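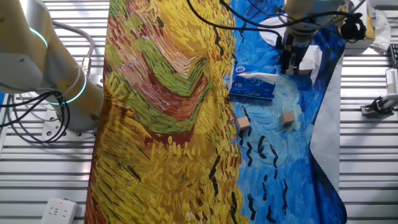 Lurside, which runs shared test benches for small robot arms, has put out a set of bench rules that every group using its rooms must follow from September. The rules run to 14 pages and replace a looser set of notes that had been handed from one group to the next. They deal mostly with ordinary matters: what may lie on a table while an arm is powered, where cables go, who may reach in and when, and what has to be written down afterward. A patterned covering such as a Van Gogh-style wheat field and blue sky is still allowed under the new text, and so are everyday test items like a pocket tissue pack or small wooden cubes, provided they are on the item list for that session.

The rules were drafted by Sneha Bajpai, who manages the benches, and Trilok Shakya, a safety engineer at Zastura. Zastura builds fixtures and mounting plates for several of the groups and will apply the same text in its own workshop.

Bajpai said the work began with a review of session logs. The two went through 148 of them and found that groups were using the same words for different things. "Clear table" was the worst. For one group it meant that no person was within reach. For another it meant that everything had been taken off the surface, including the covering. A third used it to say the arms were parked.

The new text drops the phrase. It sets out separate checks for people, for objects and for the state of the arms, and each is signed off on its own line. An arm may not be switched from hand guiding to program control until all of the lines are filled in.

Benches with more than one arm get a section to themselves. Each arm must have its own stop button, and one further button must stop everything on the bench. The area that both arms can reach is to be drawn on the bench plan, and a program that sends either arm into that area has to be run first at the reduced speed, with the grippers open and no items out. The reduced speed is 25 percent of the working setting. Groups asked for a higher figure, Shakya said, but the drafters kept the lower one for all first runs and for the first run after any change to a mounting plate.

Cables take up a full page. Loops that cross above the work area are permitted if they stay out of the arm's path through its whole motion, and this has to be checked by moving the arm slowly by hand. Slack must be tied back before the arm runs under program control. Power strips may stay on the table top only where no arm can touch them and no liquid is in use. Otherwise they go underneath. Unused cables, boxes and packing material should be off the table before a session begins.

The section on coverings was the one that drew the most comment from users. Early drafts called for a plain gray mat at all times. Maiara Lacerda, who leads a group that works on picking up soft items, objected that her team needs busy backgrounds, and several others agreed with her. In the final version any pattern may be used. The mat must lie flat, its edges must be held down wherever a gripper comes within reach of them, and its name must go in the session log so that later readers know what the items were resting on.

Soft and thin items have extra conditions. Tissue, cloth and plastic film can wrap around gripper fingers or get drawn into a joint, and the rules say they must not be pulled free while the arm is powered. The operator stops the arm, waits for the brakes to engage, and only then removes the material. Plastic bags that are not part of the test must be taken off the bench.

Every session will need 2 named people, one operating and one watching. The watcher may not work on anything else while an arm is moving. Lacerda said this would be the hardest part for her group, which has often run evening sessions with a single person. Lurside will offer a shared watcher on some evenings but has not yet settled the hours.

Not everyone got what they asked for. Mohit Rastogi, who schedules sessions for the Rawat group, had wanted a shorter check between repeats of the same task. The final text keeps the full check at the start of a session and after every break, and allows a brief look-over between repeats only if nothing has been added to the table. Rastogi said his group would follow it and would send in timings.

Bimla Semwal will run the training, a half-day course held at the bench itself. People who already hold a Jindura operator card can skip the first part but must still do the stopping drill. Cards from other programs will be looked at case by case.

The rules may be read at the front desk and in the members' area of the Lurside website. Comments on the wording can be sent to Semwal until the end of August. Groups that have a session booked for the first week of September should name their watcher when they confirm the booking.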